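Community Hall > Costume Swap > Minutes

Minutes of the costume swap planning meeting, 2021-05-19

I said I'd take the minutes again, so apologies in advance for the spelling and for putting in more of the chatter than I probably should. We had a good turnout, and the kettle worked this time! We started a bit late as half of us were still trying to park.

Last minutes

Read out and accepted. One correction - the leftover shoes went to the op shop and not the school, so I've fixed that in the folder.

Date and venue

We're going with September again. There was a push to bring it forward to the winter holidays, but the dance school has its concert then and most of our costumes come from those families, so it would have been a flop. Small hall is out (far too squashy last year, you couldn't get a pram past the sequins) and we all wanted the main hall if the badminton people don't mind shifting their nets. I'm writing to them this week.

Doors would open at the same time as last year. We had a long chat about whether to let the sellers in early to have first pick and ended up saying yes, but only once their own stuff is hung and labelled. I was against it, for the record, and I was outvoted, and that's fine.

Entry and prices

Entry stays at $2, kids free. I thought we might lift it but the feeling was very strong that a gold coin is easy and everyone has one in the car. The most anyone can ask for a single costume is $40. Somebody wanted to know about the big hand-sewn ones with the hoops, and we agreed those can go on the noticeboard with a phone number instead of on the racks.

White shirts and blouses

We got properly stuck on this one. Every year we end up with a mountain of plain white things (pirate shirts, choir shirts, nativity sheets) and every year they sit in a heap and go home again. I love the idea that came up, which was to give them a table of their own right by the door and let people fill a bag. A bag is $6, no haggling. Anything with a stain goes in the dye pile for the craft group, who are very happy to have it.

Racks and hangers

Cevon came back with a quote for rack hire and it's a fair bit more than we paid before. Nudeck were cheaper but they won't deliver past the highway, and I'm not driving a trailer down that hill again. We talked about buying our own and storing them under the stage. The feeling was that we should get them one or two at a time as the money comes in, and borrow the rest from the dance school in the meantime.

I also put in a word for coloured hangers. If each size had its own colour you could see from across the hall where to look, and the little ones could help put things back. Red for the adult sizes was popular. We never settled the others - someone wanted purple and then we were off on a tangent about which shop still sells them.
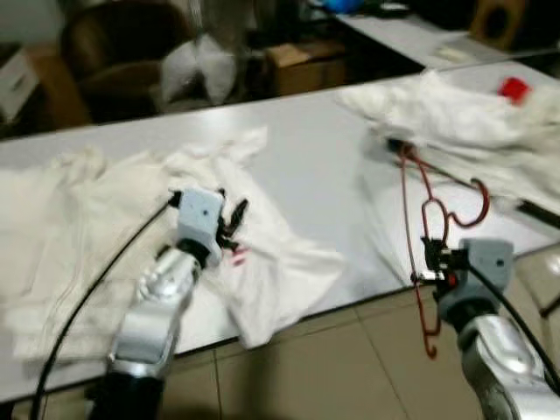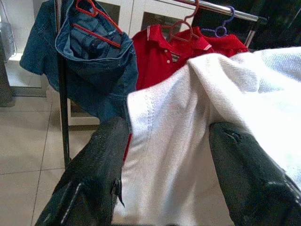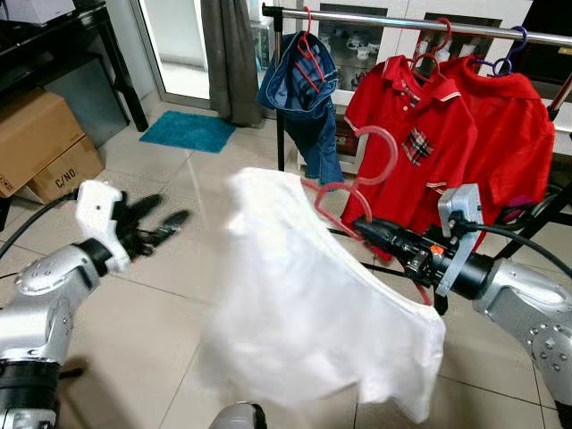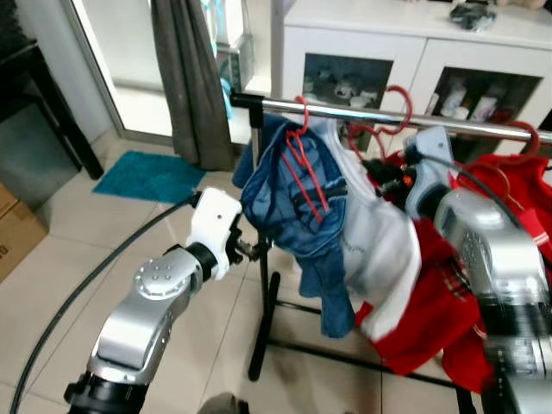
The other thing with hangers is getting them back. Last year people walked off with whole armfuls, and I don't blame them, I've done it myself at other sales. So the plan is to have a tub at the pay desk and take each costume off its hanger there. If you want to carry it home nicely you can bring your own.

Change rooms

Two of the old curtains have gone mouldy and had to be thrown out, which is a shame as they were lovely heavy things. Śliwiński Fabrics have offered us the ends of rolls for the cost of petrol, and I'm picking them up on my way back from the dentist. Plain colours please, if we get a choice! The stripes made the mirror area feel like a deck chair. We need a sewing afternoon to get them hemmed, and I can host if people don't mind the dog.

We also want a stool in each cubicle, and a hook that's low enough for a child. The hooks last time were up where only the tall dads could use them.

Food

Kernitz Bakery will do the rolls again, same order as before with more of the cheese ones. We ran out of cheese almost straight away and I heard about it for weeks. Slices and cakes from home, with labels for nuts. I'm doing lemon slice whether you want it or not. The urn is booked.

Posters

The draft was passed around and everybody liked the cloak, but the writing is too small to read from a car. It's going back for bigger letters, and could we please spell "costume" the same way both times. Once it's fixed I'll run off copies for the library, the pool and the vet.

Other business

The lost property box from last year still has a single silver boot, child's size. If it's yours, it's at my place.

Someone asked if we'd take wigs. We went back and forth and landed on no, mostly on account of nits, but hats are fine if they've been wiped out.

Jobs for next time

Badminton nets letter - me.
Ask the dance school about borrowing racks - still needs a person.
Fabric ends - me again.
Poster changes - with whoever took the draft home, and please own up as I've lost track.

We finished up with the last of the fruit loaf. Next meeting is same place, same time, and please bring your hanger colours with you so we can get that one sorted.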